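4. What the pale-wall studies can and cannot tell us

The claim that pale walls make people calmer and more careful at work has been repeated so often that it is now cited without a source. When a source is given it is usually the Wometley survey, or a later report that leans on the Wometley survey. We went back to both, and to the smaller Kulwood trial, and found much less in them than their readers have found.

Part of the trouble is the word "pale". In the papers we read it covers cream, light grey, faded green and several shades close to lilac, next to floors and fittings of any colour at all.

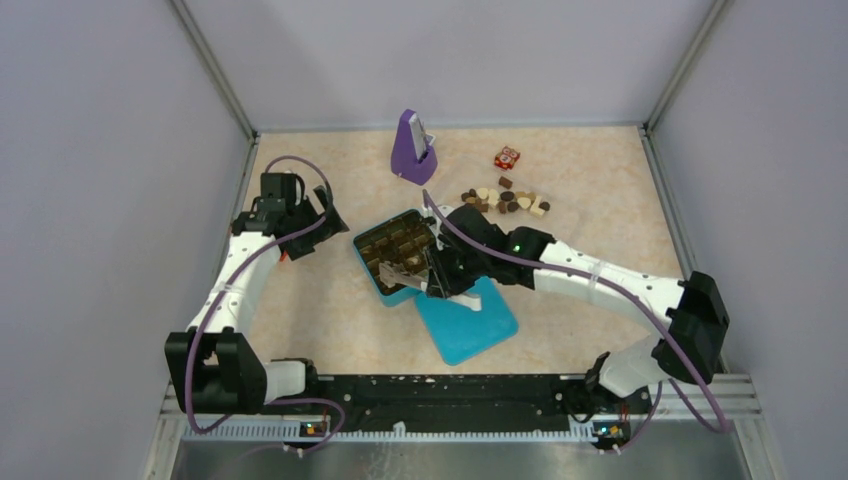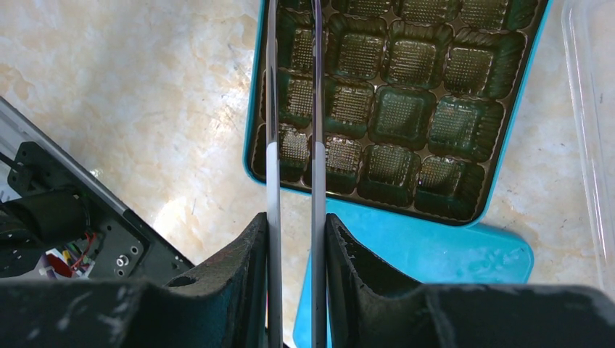 Figure 3. Lavender-grey wall panels over a beige mat (first picture); matt black surfaces with grey scuffs and worn patches, at close range (second picture).

The Wometley survey asked 900 office and workshop staff to rate the colour of their walls and, on the same sheet, their mood. Those who called their walls pale also called themselves calmer. The difference was small and the authors said so, in a sentence that later writers have left out. They didn't record the actual colour of a single wall. A contented person may well describe a wall more kindly than a tired one, and nothing on the form would let us tell the two apart.

There is also the matter of which rooms get painted. At Wometley the pale rooms were, on the whole, the recently decorated ones. They had newer windows and, according to the site plan in the appendix, stood further from the loading bay. A person moved to a quieter room with better light might feel calmer whatever was on the walls. The authors adjusted for age and length of service. They made no adjustment for noise or daylight, though either could have been measured in an afternoon with cheap equipment.

The Kulwood trial is better planned and deserves more attention than it gets. Two rooms were painted, one in a light lavender grey and the other in a mid brown, and staff changed rooms after a month. Only 33 people took part and 17 finished. The report gives results for the finishers alone and does not say why the others dropped out. If those who disliked the brown room left early, the remaining group would make brown look harmless. If those who found the pale room dull left early, the error would run the other way. We wrote to ask for the missing records and were told they had not been kept.

The error counts from Kulwood are the figures most often quoted. Staff copied long lists by hand and made fewer mistakes in the pale room. But the pale room came second for most of the finishers, and people get better at copying lists when they have already done it for a month. Hervieu raised this point in a letter soon after publication. The reply ran to one paragraph and said the effect of practice was "likely to be minor". We have seen no attempt to show it.

The Wonau report, which is the one architects tend to quote, adds no new measurements. It combines Wometley and Kulwood into one estimate, as if a mood score and a copying error were two readings of the same thing. We could not reproduce the combined figure from the tables given. Lecomte, who supplied the paint at Kulwood, also paid for the Wonau report, as its last page states plainly. We draw no conclusion from this beyond the ordinary one, that somebody else should repeat the work.

None of this shows that wall colour has no effect. It may have a modest one, and people are entitled to like the walls they like. Our complaint is with building guides that give a number of fewer errors per shift and attach it to a tin of paint. A fair test would need at least 3 colours, a proper change of order, instruments for light and sound, and an account of everyone who left. Until such a test exists we suggest that the Wometley result be cited as a survey of opinions about walls.

Comments (3)

Monique Hervieu: Thank you for reading my letter more closely than the original authors did. One small correction, I said "most" finishers had the pale room second, and the table they sent me afterwards has a gap in it, so I would now say "most of those recorded".

paintedlady: I worked in one of the Wometley pale rooms. Lovely and quiet. Couldn't tell you what colour it was.

R.T.: You are rather hard on Kulwood. Small trials lose people all the time and at least they swapped the rooms over. Agree about Wonau though.

Last updated 7th March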